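Moving my email off the old provider

07/01/2023

I had the same email address for most of my adult life. It came free with the internet service at our first apartment in Prinley, and when we moved I kept paying a small monthly fee to hold on to it. In November the provider, Halim, sent a notice that the fee was going up and the storage was going down. That was enough to get me started.

I looked at a few paid services and picked Wedetti. It lets you use your own domain, it has a plain web page for reading mail, and the import tool works with old accounts. I bought the domain from Prarnel on a five-year term so I wouldn't have to think about it.

The import took one night. The hard part was everything that had the old address written down somewhere. My password manager listed 257 logins. I had guessed maybe a third of that.

I sorted them into groups. Bank, taxes, insurance, doctor and utilities went first. Then stores I still buy from. The last group was forums, contests, and apps I had used once. I deleted those accounts if there was a delete button and left them alone if there wasn't.

Most sites let you change the address in a couple of minutes. A few use your email as the username and will not change it at all. The water company was one of those. I had to close the online account and open a new one, and the autopay setting did not carry over. I found that out from a late notice.

Seven of the sites wanted to send a code to the old address and a second code to the new one. If you are planning to do this, keep the old mailbox open until you are completely finished. I kept mine for an extra six months and I was still catching things in the fifth.

I also cleaned out the mail itself. I had roughly 300 folders, many with one message in them. Now there are five: Money, House, Family, Travel and Keep. Everything else stays in the archive and I use search. It took me a while to stop making new folders - I still start to type a name now and then and have to back out of it.

Telling people was easier than I thought. I sent one short message to everyone I had written to in the past two years, in small batches so it wouldn't look like spam. Some of it went to spam anyway. My aunt called to ask if I'd been hacked. 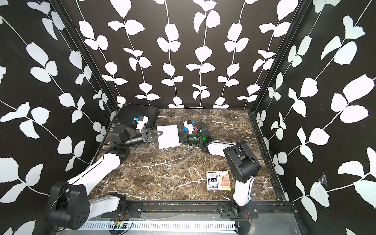

Halim's support desk told me over chat that forwarding stops the day the account closes, and that there is no grace period and no way to buy one. I asked whether the address could be given to someone else later. The answer was that addresses are held for a year and then go back in the pool. So any account still tied to mine could, in theory, have its password reset by a stranger.

I went back through the list one more time after that and found four I had missed, including the pharmacy.

The account closed last week. I have a paper list in the desk drawer with the domain renewal date on it and the login for Prarnel. Next I want to do the same thing with the photos on the old laptop, but that can wait until fall.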